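# Does anyone need a doorbell that thinks?

I went to Skonmont expecting to be sold something. Bernadette Ó Ceallaigh put in smart doorbells for Tritedow until last November, and she still has one on her own front door, which I took as a bad sign. People who install a thing for a living tend to like it more than the rest of us do.

I pressed it. A chime played somewhere inside, then a second chime, then a voice told me that my visit had been noted. Bernadette opened the door before it was done talking.

"I heard your car," she said.

The doorbell is a Siledik, the model with the camera, the speaker and the feature Tritedow calls "family greeting." It is supposed to learn who lives in the house and stop bothering you when they come home. I asked her if it had learned who she was.

"Some days," she said. "If I wear a hat I'm a visitor."

She fitted hers when her mother moved in, so that her mother could see who was outside without getting up. I said that sounded like a fair reason to own one. She agreed that it did, and then told me her mother looks out the window.

I had brought the leaflet with me, and we went through it at her table. It promises "fewer interruptions." Bernadette got out her phone and found the monthly total in the app: 1354 alerts. She lives on Costello Lane, where the sidewalk runs close to the front steps, and the bell reports anyone who walks by. You can draw a zone on the screen to tell it which part of the view to ignore. She has drawn hers many times.

"I used to tell customers to give it two weeks to settle down," she said. "That was in the training. I don't know where they got two weeks from."

Did customers call back after the two weeks?

"They called the help line. I didn't do the help line."

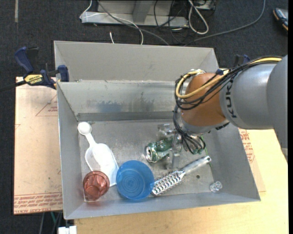
*A scoop, a cup and a blue bowl in the metal bin.*

We got to the money next. A plain wired doorbell costs very little and may outlast the door. Bernadette had added up what hers has cost, with the bell, the indoor chime, a new transformer and the plan that saves the video, and it came to $554. She got the staff discount on the bell. The plan is the part that bothers me. Without it you can see who is at the door while they are standing there -- a thing a door has always let you do -- but once they leave, the clip is gone.

I asked whether the saved clips had ever been of any use to her.

"A package went missing and I had the video," she said. "You could see the top of a head. I sent it to the delivery company and they asked me if I recognized the head."

To be fair to the Siledik, she did have kinder things to say. She likes being able to answer from the back yard. When she was in bed with a bad knee, she could tell the neighbor to leave the soup on the step. One customer, a woman with poor hearing, had the bell set up to flash a lamp in the hall, and Bernadette thinks that was the best job she did in the whole time she worked there. I pointed out that flashing doorbells were around long before anybody put an app in one. "Yes," she said, "and they're cheaper. She asked for this one."

What about when the internet goes down?

"Then it still rings inside, if the installer wired up the chime. Ask about that. Some of them skip it when they're behind."

That was the most useful thing I heard all afternoon, and it isn't in the leaflet. I also asked how long a proper installation should take. She said 15 minutes if the old wiring is sound, and longer than anyone wants if it isn't. The company booked every job as if the wiring was sound.

I wanted to know why, after all this, she hadn't taken it down. She thought it over for a bit.

"There's a hole in the siding behind it," she said. "The old bell was smaller."

I asked if she would buy it again at full price. She said she'd buy the lamp part. Her phone buzzed twice while she was saying so -- motion at the front door, then a person at the front door. We both leaned over to look at the screen, which was still loading. Her mother called from the front room to say it was the mail.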